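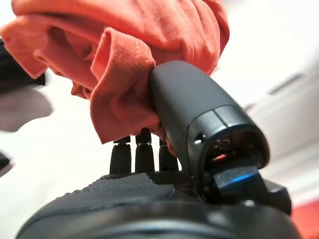

Stitching on the orange cloth, close up

From: Nabila Morsy
To: Pullow sewing and mending list
Date: 15 Oct 2020
Subject: Re: Skipped stitches on stretchy fabric

Damian Riedl wrote:
> My machine sews cotton sheeting fine but skips every few
> stitches on anything that stretches. I have rethreaded it
> twice and changed the tension from 4 to 3. Is it the timing?
> I don't want to pay for a service if I can avoid it.

Damian,

Check the needle before anything else. If it is the one you use for sheeting it is probably a universal, and those often skip on jersey. Try a ballpoint or a stretch needle, size 75 to begin with, and go up to 90 for sweatshirt weight. Push it right up into the clamp before you tighten the screw.

Put the tension back to 4 while you test. Use a narrow zigzag – mine is set at 0.5 wide and 2.5 long – and sew on a scrap of the same fabric, with the same number of layers as the hem. Don't pull from behind.

If it still skips, lower the presser foot pressure if your model has a dial for it. Mine doesn't, so I put tissue paper under the hem and tear it off afterwards.

Timing would be my last guess, as you say the sheeting comes out fine. Su-chen Yeh had hers looked at in February and paid 100 for it, parts included. I can pass on the number.

Which thread are you using? Old cotton thread gave me the same trouble.

Nabila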